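Bench Sorter (part-time), Skulgate returns room
Drillberg Household Goods
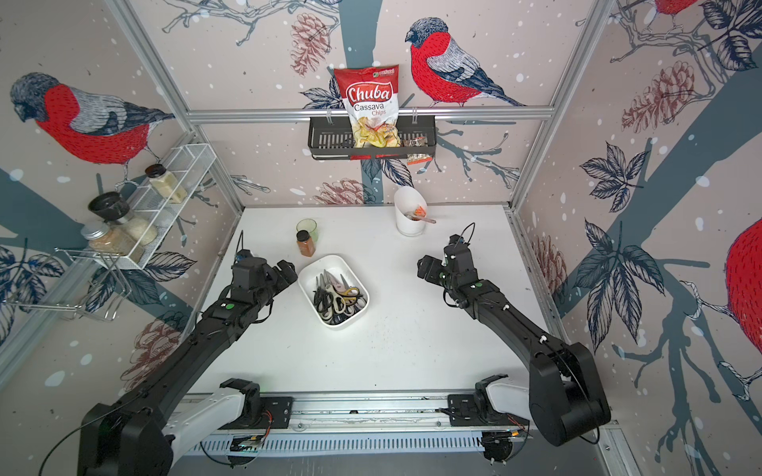
Page last changed: February

Drillberg is hiring 2 bench sorters for the returns room at Skulgate. The post covers mixed small household items: scissors, cups, spice jars, packet snacks and hand utensils.

Duties
Scissors reach the bench tangled together in a white tray. Separate them, close the blades and sort by handle colour (black, white, cream, yellow). Check each pair for play at the pivot and for chipped edges. Glass is sorted apart from metal. Food packets go by date; anything open is logged and thrown away. Upright tools are stored in the cylindrical cup, handles up. The wire basket on the back wall is for packets only.

Hours and pay
18 hours a week, Monday start. Shifts begin at 7.30 am. Pay is at Fosarham warehouse grade 2.

Requirements
Good near sight, with glasses if worn. Able to stand for a full shift. Cut-resistant gloves are supplied and must be worn for all blade work. Past sorting or packing work is useful but not required.

To apply
Send a one-page CV and a short covering note to the Babalola Building, Skulgate, quoting reference 952. Notes over 1000 words will not be read.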